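Mezzanine (office)

A mezzanine is a partial floor tucked between two full ones, open on at least one side so you can look down at whatever is underneath. I've worked on one for most of my adult life, so this entry leans toward the office kind, and toward the things I've had to learn about desks, chairs and railings up there.

Name

The word came into English through French from the Italian mezzanino, which goes back to a Latin word for "middle". At Karkimon, where I started out, everyone just said "upstairs", and new people would go hunting for a second staircase that didn't exist.

Layout

Most office mezzanines I've known wrap around an opening, with a walkway on one side and desks on the other. Ours at Trillen has 16 desks and a long run of railing, and the desks by the railing always go first (better light, and you can see who's coming in!). Lucie MacDonald, who planned the floor, kept the deep storage against the walls and put nothing tall near the drop. I argued for a bookcase there and lost, and I'm glad I did.

Railings

Rails can be glass panels, upright posts, cables or horizontal bars. Bars let the light through nicely, but they're easy to climb, so plenty of places avoid them where kids are around. A wooden handrail on top is kinder to lean on than bare metal - and people will lean on it, all day long, with coffee.

Furniture

Light desks with a plain top are the usual pick. For chairs I like mesh, tall in the back, with a headrest and padded arms. Warm air rises, and by 3 in the afternoon in summer a foam-backed chair up there is miserable. Zahira Ngau tried five chairs before settling on a Pisteo, and she still swaps the casters for soft ones because of the wood floor. A small plant on the desk does well if there are big windows nearby.

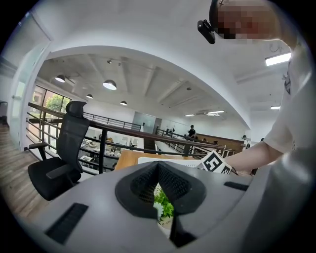 Noise

Sound travels both ways over an open edge. A phone call downstairs comes up almost word for word, and a dropped stapler upstairs makes the whole lower floor look up. Rugs help a little. We hung eight felt panels from Szekeres under the ceiling and they took the ring out of the room, though the coffee grinder still gets through.

See also: loft, gallery, balcony, open-plan office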